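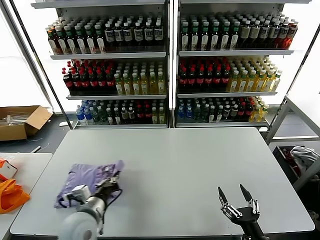
About Mirngate

Most "about us" pages tell you the firm is passionate. We sell soft drinks to corner shops, and passion has never got a pallet up a kerb.

Murray Lowther started Mirngate in Hatholm with 2 vans and a low opinion of wholesalers. Delwyn Merrick runs the office now and shares the opinion. We supply 360 shops, mostly small ones, and our minimum order is £50. Reps keep telling us it ought to be higher. They don't drive the round.

We don't believe in "healthy" cola, loyalty apps or any drink that claims to help you think. If a shop asks for them we'll get them in, but we won't put up the poster. New lines get a trial at Bruserwood first. Most don't come back.

Accounts: ask for Delwyn, before noon.

Shares: 2

Comments

Darcy Pearce: Minimum was lower in February. Just saying.

Brodie Kereama: Still waiting on that ginger beer, Murray.

Contact | © Mirngate | Back to top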